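Clikside shared kitchen gets new storage rules as sorting continues

Posted February 11, 2025

GRESENELL - Tenants at the Clikside building on Tanner Street have until the end of the month to label or remove anything they keep in the second-floor shared kitchen. After that, unlabeled items will go to a holding shelf in the basement, and the cabinet space will be reassigned by apartment.

The kitchen serves 15 apartments. Most of them have only a two-burner stove and a small refrigerator, so the shared room is where people bake, use the full-size oven and keep larger pots. It has been open to tenants since the building was converted from offices, and until now there was no system for who got which cabinet.

Renato Mercado, who manages the building, sent the notice to tenants on Friday and taped a copy inside the kitchen door. It runs to a page and a half. The main points are that each apartment gets one upper cabinet or one drawer and one lower cabinet, that the counter is for things used by everybody, and that food left without a name and a date will be thrown out on Mondays.

"We had people buying plastic bins and keeping them in the hallway when there were cabinets in there full of stuff from tenants who moved out three years ago," Mercado said. "I opened one and it was all lids. I don't know whose lids."

The cabinets themselves are staying. The owners looked at replacing them in December and decided against it after getting a price for the full run, upper and lower. They set aside $2,130 instead for hinges, new latches where the old ones no longer catch, shelf liners, a label maker and a second drying rack. The money comes out of the building's repair budget, and Mercado said there will be no charge added to rent for it.

The repairs began last week with the lower cabinets nearest the window. Four doors that had dropped on their hinges were taken off and rehung. One drawer needed a new runner and is waiting on the part. Tenants can still use the kitchen in the evenings, from 5 to 10, while the work goes on. On weekends it is open all day.

The oven has been available throughout. The dishwasher was off for two days because the cabinet next to it had to be pulled forward to reach a shutoff valve.

Sorting what was in the cabinets has taken longer than fixing them. Mercado put the contents of unclaimed cabinets on folding tables in the hallway outside and let tenants go through them over two evenings. By his count, there were about 200 pieces of food storage, many without a matching top. There were also three waffle irons, two of which worked when plugged in, a fish kettle, a box of canning jars and a stack of cookie sheets that had been stored behind the water pipe and could not be reached without taking out a shelf.

Kidus Alemayehu, who has lived on the fourth floor for six years, took the fish kettle and one of the waffle irons. He cooks in the shared kitchen most Sundays and said the cabinets had become hard to use well before the latches wore out.

"You would open a door to get a pan and have to hold back what was above it with your other hand," he said. "So people stopped putting things away. They put them on the counter, and then there was no counter."

Alemayehu asked for one change to the draft notice. The first version said all small appliances had to be stored in the tenant's own cabinet. He pointed out that a stand mixer does not fit in the lower cabinets with the shelf in place, and that several apartments share one. The final version lets shared appliances stay out if a tag on the cord gives the apartments that use them.

Spices were the other subject of discussion at a tenant meeting held in the lobby on Thursday. The building had an informal shared spice collection that lived along the back of the counter, and some tenants wanted it kept. Others said most of the jars were old. The compromise was a single rack near the stove, with the date of opening written on each lid. Anything that doesn't fit on the rack goes home with whoever bought it.

The meeting also covered cleaning supplies. They will move from under the sink to the tall closet by the door, on a shelf above the reach of small children. The space under the sink will hold only the trash bags, the dish soap and the bucket. A tenant on the third floor asked whether the recycling could be moved inside the kitchen, but there is not enough room for two bins beside the refrigerator and it will remain on the landing.

Labels were printed over the weekend. Each one has the apartment number in large type and a blank line where a name can be added by hand. They go inside the door, on the upper left, so that the outside of the cabinets stays plain. Mercado said he had tried a label on the front of one door and it began to peel after two days of cooking.

Tenants can trade cabinets with each other as long as both tell the office. One swap has already been made. A couple on the fifth floor gave up an upper cabinet for a lower one, which suits them better as neither can comfortably reach the top shelf.

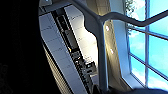
The shared kitchen at Clikside, where small items are still clustered in the space between two rows of pale fronts.

The counter will be the last part to be dealt with. Tenants have been asked to take their own things from it by February 23. Whatever is left the next morning will be boxed by Mercado and carried to the basement, where it will stay on the holding shelf through the end of March. The shelf is behind the laundry room and can be reached with the regular building key.

Items that are not picked up by then will be offered to the thrift store on Gresenell Avenue. The store accepts dishes, pots and working appliances but does not take knives, nonstick pans with worn coating or plastic containers without lids. Those will be recycled where possible.

A few other rules in the notice are new. Pans left to soak must be washed by the following morning. Dish towels will no longer be supplied by the building, as they kept leaving the kitchen, and tenants should bring their own. The drying racks have to be emptied before 10 p.m. so that the counter can be wiped down at closing.

The building also plans to put up a light over the work area. The present ceiling fixture sits close to the door, and several tenants said at the meeting that it was hard to see into the lower cabinets at night. A battery light that comes on when the door is opened will be tried in two of the lower cabinets first. If tenants find it useful, the others will get one during the summer.

Alemayehu has offered to make a list of the shared pots and baking dishes that belong to the kitchen itself, with the size of each, and post it by the oven. He said tenants sometimes buy a roasting pan without knowing that the building already has one. The list should be up by the end of next week.

The shared cookware will have its own lower cabinet, the wide one to the right of the stove. Its shelf is being raised by one notch to make room for the stockpot, which until now has been kept on top of the refrigerator. The limit for that shelf is 200 pounds according to a sticker inside the cabinet, and Mercado does not expect the pots to come close.

Tenants who have not yet received a cabinet assignment should write their apartment number on the sheet by the mailboxes. There are two upper cabinets and one drawer still open. Requests will be handled in the order they appear on the sheet, except that anyone who cannot use a high shelf will be offered a low one first.

The drawer with the missing runner has been taped shut and should not be opened until the part arrives. The building office is open weekdays from 9 to noon for questions about storage or to report a door that does not close.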